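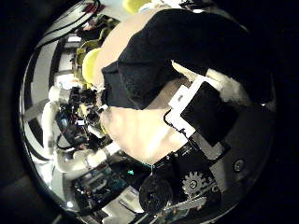
Why does the edge finder lose the hem on black cloth? The depth map goes flat where the fabric gets dark, so the hem score drops to noise.

April, 4 pm. Swapped the depth term in Hekari for a contrast term against the tabletop - and wow, what a change! Out of 30 replayed clips it lost the hem in only 2, with the planner left alone.
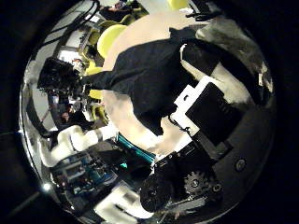

Wrist view, black cloth stretched over the round table.

Drosness still adds 107 ms per update, too slow for closing the loop. 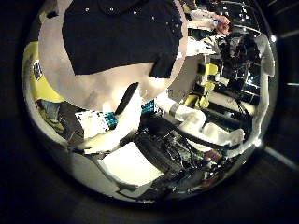

Next up is moving the mask step to Dillard and rerunning the 6 worst clips.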